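Thursday, February 1, 2018

Budget day. I spent the morning on the gripper order and the afternoon on the phone about it, so not much else got done.

Where things stand: we have 3 hand-held grippers and want more before September. Georges Fakhoury sent two quotes. Girkesitz is cheaper per unit but charges extra for the finger pads, sold in packs of 20. Trevaskis includes the first pack and a spare set of linkages. Once I added shipping, the difference came to 400 for the whole order, with Girkesitz still lower. I had expected a bigger gap.

Ayman Haddadin thinks we should go with Trevaskis anyway. His point is that pads are what we run through, and he is tired of waiting on them. Fair enough. I asked him to write down how many we used last year and he said he would look. I'd like that number before I sign anything.

The other question is the arm. Beruvora will hold their price on the small one until the end of the month. I don't want to buy it yet. We can keep doing the fruit by hand for now, and the arm needs a proper bench and a new outlet, neither of which is in the budget. Georges disagrees -- he says the price will go up and we'll end up buying the bench regardless. We left it there.

Things to do:
Ask Girkesitz if they will throw in 2 packs of pads.
Get the lead time from Trevaskis in writing.
Move the bench to next year's sheet.
Price more fruit. Apples and bananas come out of petty cash, and I keep forgetting to claim them.

Called Arkov about repairs too. They only take whole units, not single fingers, so that line can come off the sheet. Left at six with the spreadsheet still open. Will finish the shipping column tomorrow.

Recent entries
Pads, again
Phone call with Beruvora
What the bench would cost
Petty cash and receipts

Last updated: the same evening
Back to top

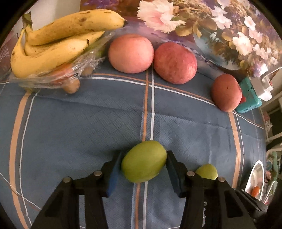 Gripper closed on one of the green fruits, apples and bananas behind.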